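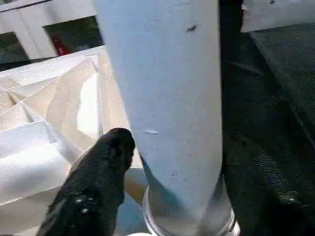 Ticket: Wrist view blocked on close approaches, Folitz collection set
Opened by: Ylva Moen
Assigned to: Lovisa Holmgren
Status: Open, waiting on new takes

Ylva, December 2, 2023
Hi Lovisa! I've been going through the demonstrations we gathered for Folitz, and I'm a bit worried about the close-up part of the approach. By the time the finger gets near the blue-gray cylinder, the cylinder fills the whole middle of the wrist view, top to bottom, and the crumpled white bag takes up most of the left side. The training run on Barar keeps stopping short in practice (12 of the 27 tries last night), and I wonder if it simply can't tell how much gap is left.

Lovisa
Thanks for writing this up so nicely, Ylva. I had a long look over coffee. You can still make out a narrow gap between the fingertip and the cylinder, but what shows through it is mostly more clutter, so I can see why the model would struggle. Could you check whether the overhead stream was loaded too? Wistix likes to drop it quietly after an update (it got me in March, and I lost a whole afternoon to it).

Ylva
Oh, good call! The overhead stream was missing from the config. I put it back and started training again. Short stops are down to 2, so that was a big piece of it, though I'd still love to have more variety in the backgrounds.

Lovisa
So glad to hear it! Let's keep the old takes, since a messy background is good practice for the model, and record another batch with the bag moved well off to the side. Please tag those "Tveit-clear" so the two sets stay apart. I'll leave this open until they're uploaded and we've had one more run.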